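Chamado 3,012: votação por delegação trava no portal da assembleia regional
Aberto em 18/07/2019. Estado: em análise

O portal Olar recusa o voto das delegações de Undmont e de Kuusk na moção sobre a tarifa comum de pesca. O aviso é "quórum não atingido", com 21 delegações acreditadas e um mínimo de 8. Já me disseram que é cache. Limpei a cache, saí, entrei, mesmo aviso. Duvido que seja isso.

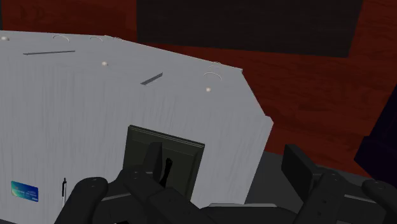 Resposta da Ivik: o quórum é calculado sobre as credenciais renovadas depois de June (campo "período" do portal), e as duas delegações ainda usam as antigas. Peçam a renovação ao secretariado e tentem de novo passados 40 minutos.

Renovámos. Kuusk já vota, Undmont continua de fora. A explicação das credenciais serve, portanto, para metade do problema, e gostava de saber o que se passa com a outra metade antes da segunda leitura.
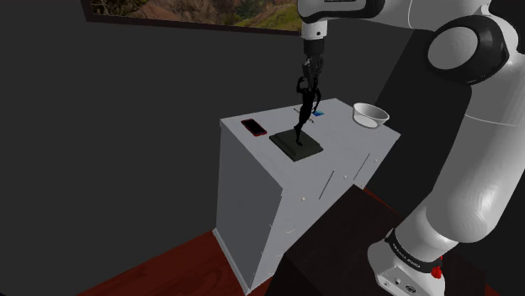
O registo de Undmont mostra a delegação como "presente" e "suspensa" na mesma linha, coisa que o regimento não prevê. Fica como a estatueta preta, de braços erguidos por cima da base verde, presa pela cabeça: nem votante nem ausente. Não aceito o fecho do chamado enquanto as duas marcas coexistirem. Anexo o extracto da sessão.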